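Silk or fresh for centerpieces, August reception
Forum: Flowers and Decor
Page 1 of 1

prarwood_bride
We have the main hall at Prarwood booked for August and I need centerpieces for 19 tables. The hall has air conditioning but they only turn it on when guests arrive, and we get the keys the evening before. I would like to set everything up that evening and not think about it again.

My first quote for fresh was from a shop near Cisternas. It was more than we are paying for the cake and the DJ together. So I am leaning toward artificial. The colors are blue and red. My mother thinks fake flowers at a wedding look cheap and has said so at three family dinners.

Has anyone done a full reception in artificial and been happy with it? Which flowers hold up when people are sitting right next to them?

Vikas Gautam
We did ours all artificial two years ago. I ordered from Ateven, 178 stems, and the total was $305 with shipping. I sold most of them afterward to a coworker for her daughter's shower, so the real cost was lower than that.

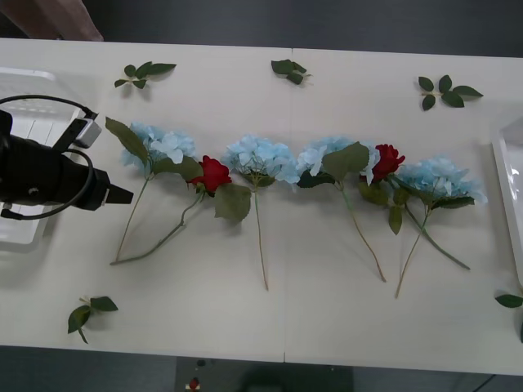

Pick flowers that are a mass of small petals and you will have fewer problems. A big full head hides the plastic center and the glue, and people look at the color first. Single open flowers like lilies or tulips are where the fakes get caught. With blue and red I would go for hydrangea and rose, like the ones on the white table. The pale sky-blue heads look soft next to the deep red, and the broad leaves help too. Leave the leaves on and let a couple of them show over the rim of the vase. Lay the stems out flat before you cut any of them, so you can see which ones are long enough for the middle.

You will need wire cutters. Do not use your kitchen scissors, most of these stems have wire in them.

prarwood_bride
Thank you, that is a much better price than I expected. Did you use foam or just put them in vases?

Vikas Gautam
Vases with dry foam at the bottom and pebbles on top of the foam. Bend each stem a little first. They come out of the box perfectly straight and a straight stem is what gives it away.

Also steam the heads. They get squashed in shipping. A garment steamer held a foot away for a few seconds, then open the petals with your fingers. Do one and let it cool before you do the rest, some of the cheaper ones have glue that lets go with heat.
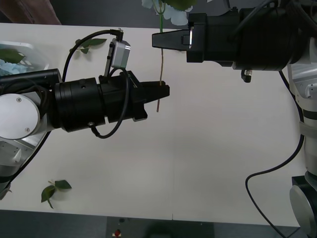 Madhu Thakur
I am going to disagree with most of this. I did flowers for a hotel for years and artificial is fine in a lobby, where people walk past. At a dinner table they sit two feet away for 3 hours. They touch them. Somebody always leans in to smell them.

If money is the problem, do fewer flowers. One fresh hydrangea head in a low bowl, change the water in the morning, done. Skip the roses or put them only on the head table. You don't need a big arrangement on every table and half the time guests move it to the floor so they can talk to each other.

gardengate7
Fresh hydrangea in August in a hall with no AC overnight? Those will be limp by lunch. I love them but they drink like crazy.

Madhu Thakur
They will be fine if they are cut properly and kept in deep water overnight somewhere cool. Bring them in the morning. It takes one person and one car.

gardengate7
One person and one car on the morning of a wedding. Okay.

prarwood_bride
I don't have a person or a car that morning, unfortunately. Everyone I trust is in the wedding party.

What about mixing? Artificial on the tables and fresh for the bouquets and the head table?

Vikas Gautam
Mixing is what I would do now. Nobody compares the two if they are on opposite sides of the room. Just try to match the blue. Artificial blue can run brighter than anything that grows, so take one stem with you when you go to the florist and hold it up next to the real one.

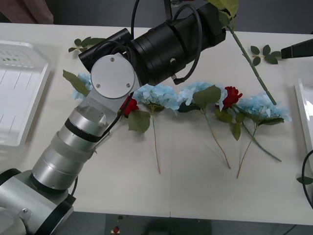
Order a few extra as well. You will cut one too short or find a rose with a split petal, and if you reorder later the shade may be different. I kept my extras in a long box with tissue between the heads, away from the window. Blue fades first in my experience.

Madhu Thakur
Mixing I can live with. Fresh for anything that is going to be held or photographed close up. And please keep the table ones low, under chin height when people are seated.

gardengate7
Does anyone use the Plero spray for dust? I bought a can and it left mine tacky.

Vikas Gautam
I never used it. Hair dryer on the cool setting, or a soft paintbrush for the roses. If they are really dirty, cool water with a drop of dish soap, but test a leaf first for color bleeding.

prarwood_bride
I'm going to order one blue and one red from Ateven before I buy the rest, and show them to my mother without telling her the price. Will post again when they come.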